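4.2 Shared rooms and the things left in them

Our third site, the open workroom at Stirnutton, was chosen for its plainness. It is bright and white, with a black metal railing along the mezzanine, and it offers few places to hide a mug. We visited in February, expecting 20 pages of notes on seating. We got 6, and most of them concern tables.

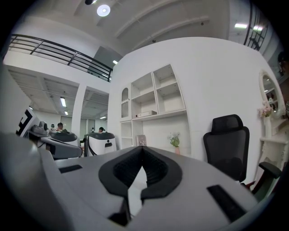
Figure 3. The workroom at Stirnutton, with the mezzanine railing at upper left and people farther back in the room.

The site's written policy (Saha, in-house guide, section 10) asks that shared tables be cleared after use. It does not say where things should go, and people have filled the gap with some creativity. Chairs serve as shelves. Shelves serve as galleries, with pictures leaned on top — a hook being, apparently, a commitment. Flat cardboard stays near the table it arrived at.

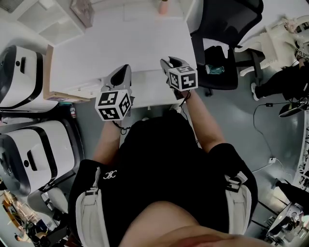

We coded such objects as "parked", following the scheme used at Rodel and Gralludent, and kept "abandoned" for anything its owner denied knowing. The line between the two was thinner than we had hoped. A bottle on a chair seat is parked until somebody wants to sit down, at which point it becomes a negotiation.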